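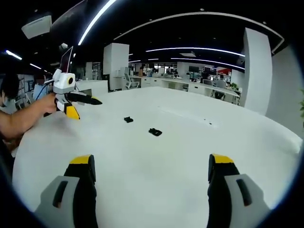 Two hand-held grippers at the round table, with the small black parts between them.

From: Oluwatosin Anozie
To: brekonano-data list
Date: 2024-12-16
Subject: Re: How many episodes before first training?

Hello Hauwa, hello all,

Hauwa Amadi wrote:
> We have 30 episodes of the small parts task from Haster.
> Is it enough to start a training, or should we wait?
> Also, do you keep the episodes where the part is dropped?

I would wait. With the Flerov set we tried after 30 and the policy learned only to go to the middle of the table. Now we have 1,061 episodes and it is much better, but the black parts are still difficult when they lie flat.

About dropped parts: we keep the episode if the operator picks the part up again without a pause. If he stops to talk or to look at the laptop, we delete it. Genalyn does not agree with me on this point, so maybe she can write her opinion.

Two small requests for everybody who records:

Please change the start position of the parts after each episode. In the last upload I found 16 episodes in a row with the same start.

Please let both fingertips stay in view of the camera from the first second. My script rejects the file if it cannot find the yellow tips, and I must then check by hand.

Aminu, can you send me the calibration file for the second gripper? The one in the folder is from March.

Best regards,
Oluwatosin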